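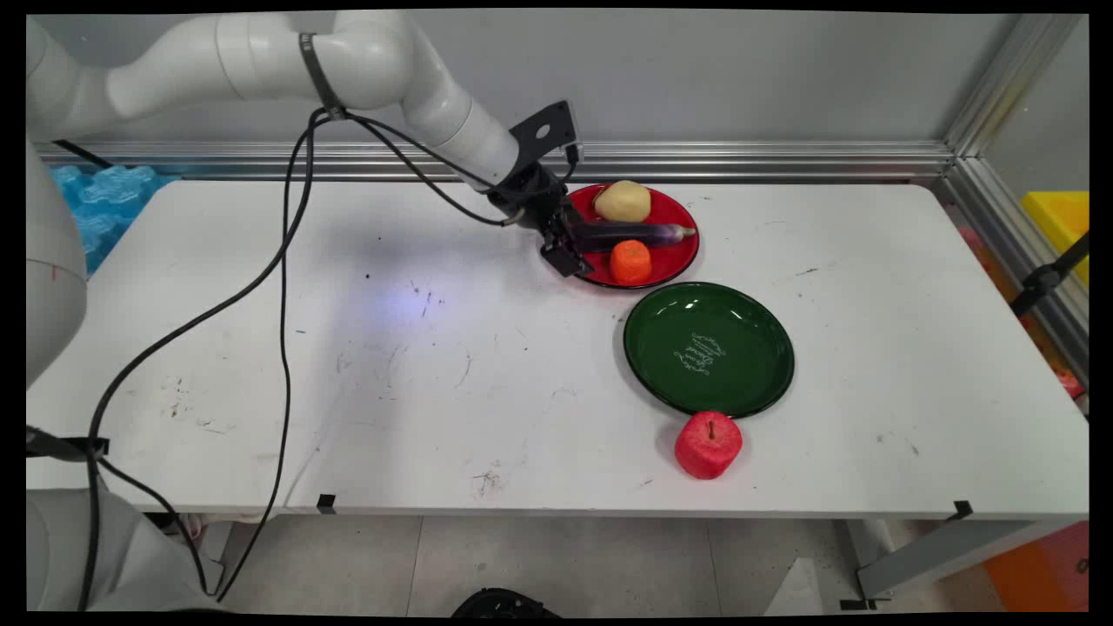 Prop and Table Helper Wanted, Part-Time (Perberg workshop)

Hi there! I run the tabletop side of things at Sitompul, and I need another pair of hands. If you're the kind of person who can spend a happy twenty minutes deciding whether the eggplant goes in front of the potato or behind it, please keep reading, because I would like to meet you.

Sitompul looks after play food, plates and small kitchen things. We lend them out in sets, we lay them out on tables for people who need a table laid out a certain way, and then we put everything back and do it over again with a different arrangement. A typical layout is very plain: a red plate with a few vegetables on it, a big green plate left empty, an apple sitting by itself on the table. It sounds like nothing, I know! But the order matters, the spacing matters, and the next layout on the sheet might have the apple on the green plate and the carrot out on the table, and it has to match what's written down.

We have 1,441 pieces on the shelves right now (fruit, vegetables, bread, plates, bowls, cups, a frankly silly number of lemons) and every one of them has a spot. Keeping it that way is a good half of the job.

What you'd be doing

Pulling sets from the shelves using a pick list, and checking them back in afterward.
Laying out plates and food on the work table from a written sheet. Sometimes it's one layout for a whole morning, sometimes it's 33 before lunch.
Wiping down plates and food between sessions. The glossy plates show every fingerprint, so you will become very good friends with the soft cloths.
Noting anything chipped, faded or missing. Our white tables have plenty of scuffs and scratches already, and those are fine, but a plate with a sharp edge comes straight out of the set.
Packing sets for the Bristent pickup, with the heavy plates at the bottom and the food in its own bag. I once did it the other way around with a box of tomatoes and I still hear about it.

You don't need any experience. I came here from a bakery and the last person in this job came from a garden center. I do want someone patient and tidy who reads the sheet all the way to the end. You'll be on your feet for most of the shift and lifting boxes now and then, mostly light ones (a full box of plates is another story, and we use the cart for those). If you need a stool or a different table height, tell me and we'll set it up.

Hours and pay

Shifts run from 8:30 am to 1:00 pm, and I'm flexible on which days. I'd like somebody to start in August and stay through the winter if it suits us both. Pay is 2,000 a month before tax, the same every month, and training is paid at the full rate. Coffee is free. Parking is free too, but the lot is small and the bakery vans get there early, so take the bus if you can.

About the place

The workshop is on the ground floor at Perberg, in the long building behind the Jesa paint store. Go in by the side door, because the front one sticks. It's one big room with the shelves along the back and the work tables out in the middle, good overhead light, and a radio we take turns with. Small team, pretty quiet mornings. You can chat while you wipe plates but during a layout we tend to go silent and squint a lot.

How to apply

Send me a few lines about yourself by email or drop a note in the Sitompul mailbox by the side door. No résumé needed, though I'll read it if you have one. Please do tell me which mornings you're free, when you could start, and about one thing you keep in very good order at home (mine is the spice drawer, and please don't ask about the garage). Put job number 3303 in the subject line so it lands in the right folder.

If your note looks like a good fit I'll ask you to come by for an hour, paid. We'll pull a set together, lay out a couple of plates and pack it all up again, and you can see whether you like it. I answer everybody, but give me a week or so, as I'm slow at the keyboard and the shelves come first!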